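Search this site
Enter keywords
Go

Sorting of Household Plastics in Shared Student Housing
Project report, group 4: Efe Isah, Danica Mladenović, Châu Quách

1. Background

The Usman halls collect mixed plastics in one stream. The contractor, Trulteck, rejects any load in which food residue or film exceeds its contract limit. Residents receive a single leaflet on arrival and no further guidance. The project examined whether labels placed at the bin changed what was put into it.
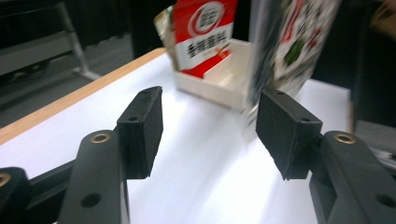
2. Method

Two kitchens on the same floor were compared during July. Kitchen A kept the existing bin label. Kitchen B was given a revised label listing rigid items and film separately, with a second bin for film. Bins were emptied at 7 a.m. and the contents sorted by hand into four classes: rigid clean, rigid soiled, film and non-plastic. In total 3567 items were sorted. Items smaller than a bottle cap were excluded.
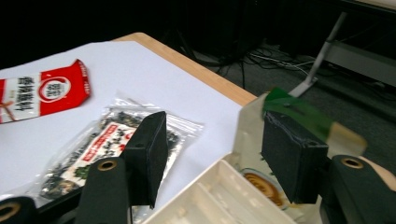
Each class was weighed on a Zenetti kitchen balance, read to the nearest gram. Soiled items were weighed before rinsing. The balance drifted when left on, so it was zeroed before each class and checked against a 1000 g mass.

3. Results

In Kitchen A, film made up 260 g of the final load. In Kitchen B the figure for film in the rigid bin was 86 g. Soiled rigid items showed no clear difference between the kitchens. Yoghurt pots and meat trays were the usual cause in both, and the revised label did not mention rinsing. 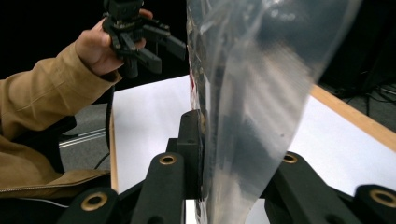 Fig. 3. Large transparent plastic bag.

4. Limitations

The kitchens had different residents, and two people moved out of Kitchen B before the end of the trial. Binta Sani, our supervisor, also noted that the second bin may have had more effect than the wording. The design cannot separate the two. A third kitchen with the new label and one bin would be needed.

Related reports
Water use in shared laundries
Cillumer lamp replacement: stairwell survey
Draught testing of sash windows (A. Adeleke)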